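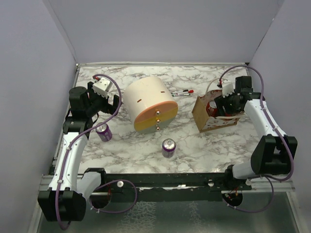
The Ninth Item

The protocol for the Dandthorpe bench was four pages long and had been written by Nilmini Patwary, who disliked adverbs. Section 1 covered the emergency stop. Section 2 covered the leader arms, which the operator held, and the follower arms, which did what the leader arms did. Section 3 was headed Grocery Task and read in full: Unpack or pack the bag as instructed. Do not correct a mistake by hand. Do not speak to the arms.

Rokeya Bhuiyan read it twice on her first morning and asked about the last line.

"It gets on the audio," Patwary said.

"There's audio?"

"There was in October. People talked. I had to listen to it."

The quota was 500 demonstrations. Bhuiyan's predecessor had recorded 26 and left for a position at Lotov, where the arms were larger and did the same thing every time. His episodes were usable. He had a habit of pausing above an object before he closed the gripper, and the first model trained on them paused too, above everything, including objects it had already picked up.

Bhuiyan did not pause. She had spent six years repairing clarinets and her hands went to a thing and took it. Her first 70 episodes took her three days. The joint logs were smooth. Patwary plotted them over the earlier ones, printed the plot, and put it on the wall without saying anything, and Bhuiyan understood this to be praise.

The bag was the difficulty. A can was a cylinder and stayed one. A marker rolled, but it rolled in a way one could allow for. The bag was brown paper with a white cord for a handle, and it had a different shape after every episode. When the gripper went in too steeply, the near side folded and the red can inside leaned into the fold. When it went in too shallow, the fingers met the cord. The follower arm transmitted some of this back to the leader arm as a faint resistance, scaled down to a third so that the operator would not fight it. Bhuiyan asked for the scaling to be raised to a half.

"Why?" said Patwary.

"I can't tell paper from cord."

"Can you tell at a half?"

"I'll know when I have it."

Patwary changed the value and noted it in the configuration file with the time.

At a half, paper was a softness that gave and kept giving. Cord was a softness that stopped. Bhuiyan learned to come in high on the right, tilt the wrist, let the upper finger go past the cord and close only when she felt the wall of the can. With the left arm she did nothing. Nothing was also recorded, at the same sampling rate. A policy that had never been shown an idle arm would find work for it.

The large drum with the three knobs was not part of the task. It had come over from the Damgaard bench with its bands of peach, yellow and gray, and Patwary kept it on the marble as a distractor. The instruction to the model would be to leave it alone, and the only way to give that instruction was for somebody to leave it alone several hundred times.

"Do you ever want to turn one?" Patwary asked. It was the first question she had put that had no entry field.

"The middle one," Bhuiyan said. "Every time."

Patwary considered this. "It might be in the data."

"I've never touched it."

"No. But you might slow down near it."

They looked. It took the rest of the afternoon. Patwary took the gripper paths from 100 episodes and colored them by speed. The paths ran out from the rail, spread, and converged on the bag. In more than 70 of them, wherever the left arm had moved at all, there was a patch of lower velocity in front of the drum, no wider than a thumb. It lasted a fifth of a second. Bhuiyan had not known she was doing it and could not, when she tried, do it on purpose.

"Should I redo them?" she asked.

Patwary scrolled through the paths again. The protocol had no section for this. A pause was an error if it delayed the task, and the delay was inside tolerance. A bias was an error if the model learned it.

"Finish the set," she said. "Then we see."

The set was finished. The model trained over a weekend on the Bokanska cluster, which was shared and slow, and on Monday they cleared the operator station, folded the leader arms back on their stand, and started the first autonomous run with nobody's hands on anything. Patwary stood at the stop button, as Section 1 required. Bhuiyan stood where she usually sat.

The right arm came in high, tilted its wrist, let one finger past the cord and closed. It lifted the red can clear of the paper and set it down upright on the marble. It did not hesitate over it. Then the left arm, which had been still, went out for the nearer of the purple cans, and on the way back it slowed in front of the yellow band.

Patwary had the logging window open. She watched the velocity trace dip and recover.

"A fifth of a second," she said.

"Is it a fault?"

The arm placed the can and returned to its rest position. Patwary entered the run as a success. In the comments field, which she generally left blank, she typed the letters RB, looked at them, and saved the file.

"Reset the bag," she said. "We'll run it again."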